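Third week with the Vodton hand-held gripper kit, so I'm posting notes as a thread. We're on the 30-day trial and have to tell Cabrera in March whether we're keeping it. Cabrera is the dealer. Vodton makes it.

What you get: two grippers, left and right, with cables, a power block and a license for the recording software. You hold them, you do the task, the software logs the motion and the jaw opening. No arm needed at this stage. The list price puts it in the middle of the market.

We signed up for the pair. You can rent a single gripper, but most of our tasks need one hand to hold and one hand to work, so a single was no use to us.

Setup took Lorna Umali and me one morning. The manual is 72 pages and you need maybe ten of them. Skip the networking chapter unless you're running more than one station. Page 12 has the calibration steps in the wrong order – do the right hand first.

The task list we're using is storage and sorting. Open a box, close a box, take a part out, put it back. Clear plastic is on there on purpose. We want to know how the kit's data holds up with material that's hard for vision models.

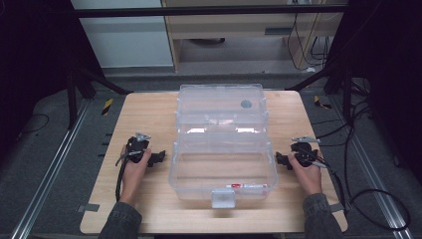
Weight is fine for short sessions. After an hour I feel it in the wrists, more on the left. Lorna has smaller hands and says the grip is too thick for her. Vodton sells a slim grip as an add-on and I think it should be in the box.

The jaws are better than I expected. Good on edges and on anything with a lip. Small latches take practice. You have to come at them from a slight angle or the tip slides off. Took me a couple of days to stop rushing.

Cables are my main complaint. They're long enough, but they pull if you turn your hand over quickly. We tried clips and we tried routing them over the shoulder. Letting them drop down the sides of the table is still the least bad option.

Numbers so far: 212 takes recorded, 200 we'd keep. Most of the rejects were my own fault, starting before the software was ready. There's a beep for that. The beep is too quiet.

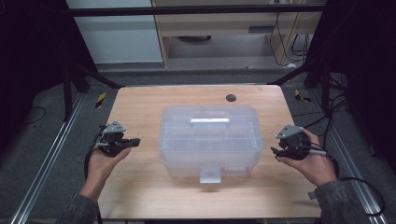 Software next. Recording is simple and it hasn't crashed on us. Review is slow. You can't trim a take without opening it in a separate window, and the window forgets its size every time. Export works and the files are laid out sensibly.

Support: I wrote to Cabrera twice. First answer came the same afternoon from Jericho Dizon and fixed the problem (a firmware mismatch between left and right). Second one took four days and was a link to the manual.

Someone asked how it compares with the Noltby set. We had Noltby last year. Noltby is lighter and the grip is nicer, but the jaw opens less and we had more dropouts in tracking. For box work I'd take Vodton. For small parts on a tray, probably Noltby.

Also asked: can you use it with the Grandomum planner? Yes, through export. There's no live link. Cabrera told us one is planned for the summer, and I wouldn't buy on that basis.

Where we are now: leaning toward keeping the pair, with the slim grips if Cabrera will move on the price. Lorna wants another week on lids and latches before she agrees. I'll add to this thread when we've heard back on the quote.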